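3.2 Worktop finish and reported glare

The second part of the survey dealt with the surfaces on which people did most of their seated or standing work. Earlier studies of workplace lighting have mostly measured light at desk height with a meter and left the desk itself out of the account. A pale top throws back a good deal of the light that falls on it, and people who look down at their work for hours may notice this more than they notice the fixtures overhead. We therefore asked about the two together.

Questionnaires went to staff at three sites: the Zamham office building, the Peltcombe teaching block and the shared workshops at Jarbridge. We received 478 usable returns. Each person rated glare, eye tiredness and general comfort on a scale from 0 to 100, once for the morning and once for the afternoon, and gave the color and finish of the surface they used most. Those who moved between rooms were asked to answer for the room where they had spent the most hours in the past week. The survey ran in July, when the blinds at all three sites were down for much of the day — a point we return to in Section 5.

Finish mattered more than color. People at glossy tops reported more glare than people at matte tops, and this held for both light and dark surfaces. Within the matte group, the difference between pale gray and mid-brown was small and did not hold up once we allowed for distance from the nearest window. Wood-grain tops fell between the two groups, though we had only 33 returns for these and do not rely on them.

The position of the overhead fixtures had a clear effect. Where a fixture was mounted directly over the middle of a table, respondents often described a bright patch that they worked around by moving papers or turning their chair. Corrigan coded the written comments and Martens coded a second copy without sight of the first. The two sets of codes agreed well, and most of the differences came from comments that mentioned both the window and the ceiling lights. These were settled by discussion.

Matte surfaces did not remove the problem completely. A low sheen can remain on a pale matte top under ceiling lighting, as in Figure 4, and several respondents who called their table "dull" or "flat" still gave it a glare score above the midpoint of the scale.

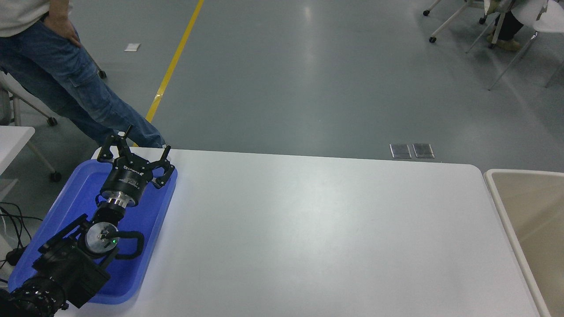
Figure 4. White table with a matte surface, showing a faint reflection of overhead light near the middle.

Comfort scores followed the glare scores in the morning but less closely in the afternoon, when tiredness from other causes is likely to play a part. Age made little difference to either. Respondents who wore glasses gave slightly higher glare scores at every type of surface, in line with the findings of Garg's earlier office survey. We did not ask about lens coatings, and a later version of the questionnaire should do so.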